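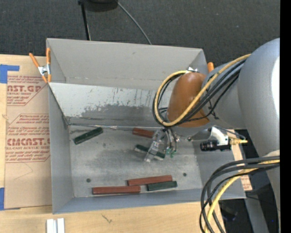

Home | Kitchen | Workshop | Garage | Ask Me

House rules for a robot arm in the workshop

I've had an arm on my bench since August and I've finally typed up the rules I keep on the wall next to it. A few of you asked after my clamp page (thank you, I read every message!), so help yourselves. Mine does pick-up work, small solid things out of a metal bin, and most of these rules come from that.

Clamp the bin. Always. I use spring clamps on the rim, the bright orange kind, and I put them at the corners where the fingers have no business going. A bin that creeps half an inch will have you blaming the program all evening. Ask me how I spent mine. Give each clamp a wiggle before you start.

Tape down anything flat. Cardboard is great for covering up parts of the bench, and I save every sheet that comes through the door, but it slides. Blue painter's tape holds it fine and comes off without taking the finish with it. Change the tape when the corners start to curl.

Cables get their own check. Hold the arm at slow speed, run it out to the farthest spot it needs to reach, and watch the cables the whole way. You want a nice lazy loop over the wrist, enough slack to turn, and nothing that can hook a clamp handle. I skipped this once and pulled a plug clean out of its socket. I now do it every time I move the bin, even a little.

Slow first, always. My controller is an Orkton and I start every new routine at 30 percent. If it gets through 18 picks in a row without me reaching for the stop button, I'll let it go faster. My neighbor thinks 18 is a silly number. It's how many fit on one line of my notebook!

Put the stop button where your hand already is. Mine used to be on the back wall, very tidy, and I'd have had to lean past the arm to hit it. Now it's screwed to the front edge of the bench, left side. Test it at the start of the session with the arm moving, and write down that you did.

Mark the reach on the floor. I swung mine out as far as it goes, measured 1351 mm from the base, and put my tape line at 1580 so there's room for elbows (mine) and the dog (not mine, but he visits). When the arm has power, everybody stays behind the line. If something needs straightening in the bin, power off, then hands in.

Start with plain blocks. Painted wood is cheap, it doesn't mind a bump, and two colors make it easy to write down which one gave you trouble. Save the good parts until the boring ones go well.

Wipe the lens before you go changing settings. Dry microfiber cloth, no glass cleaner. I bought a fancy Fovix cleaning kit and went right back to the cloth.

Read the real safety manual for your own arm, too. These are bench habits from one person's workshop, and if you've got employees or you're running a shop, you need a proper risk assessment from somebody qualified.

Next month I'm doing drawer runners, so send me your sticky ones.

Contact | © Morrison Workshop Tips | Back to top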